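Clearing a play-kitchen table in one go

Quick one today, supper's on. How we get the play food off the table and back where it lives, without the hour of nagging. Works for a home play kitchen, a daycare corner, the toy shelf at church, whatever.

What you need: one table, wiped. One tray or big plate. A bowl. A colander if your set came with one. Place for it all to go after (we use the bottom shelf of an old Porix unit, any low shelf is fine).

Before you start

Everything out. Yes all of it. Dump the bins, check under the couch, check coat pockets. You can't sort what you can't see. Then spread it so nothing sits on top of anything else. Kids want to stack right away, don't let them yet.

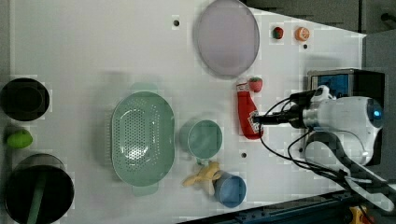 Spread out like that you get a feel for the sizes, and size is how we sort. Not color. Color sorting looks great for one evening and then the red pile has a bottle, a pan and a strawberry in it and nothing fits in anything.

The order

1. Plate or tray first. Slide the biggest flat thing to the middle of the table. That's home base. Don't put it away untill the very end.

2. Bottles next. Ketchup, mustard, milk, whatever you've got. They roll, so they go before the small stuff. Pick up by the neck or the middle, either's fine. Lay them down on the shelf, all caps facing the same way. Standing up looks nicer, falls over every time.
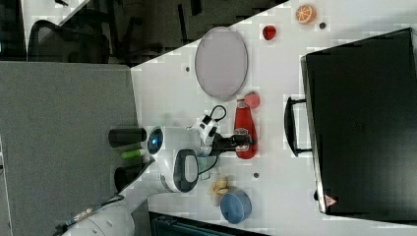 3. Fruit. Small round things go in the bowl. If the bowl's full, use the colander. Halves and slices on top so they don't get lost at the bottom. Missing a slice? Look near the table legs.

4. Cups and mugs. Look inside first! Ours always have a bead or a raisin in there. Nest the cups if they nest. Mugs with handles don't, so side by side.

5. Odd shapes. The lumpy ones, the ones where you can't tell if it's a potato or a cookie. Own little spot on the tray. Don't argue over what it is.

6. Tray last. Lift it with the odd bits still on it, straight to the shelf. Done.

How long

With 2 kids helping, one song and a half. Alone, less. My sister's set in Brisville is close to 100 pieces and she splits it in two and only keeps half out, swaps in July. Good idea if yours is big.

Washing

Hard plastic: warm water, drop of dish soap, colander, shake, towel. Squeeze bottles, get the cap off if it comes off, leave open overnight. Anything with a paper label, just wipe around it, the label goes to mush otherwise.

If a peice is cracked, toss it. Sharp edges.

Next up is the dress-up box, which is worse.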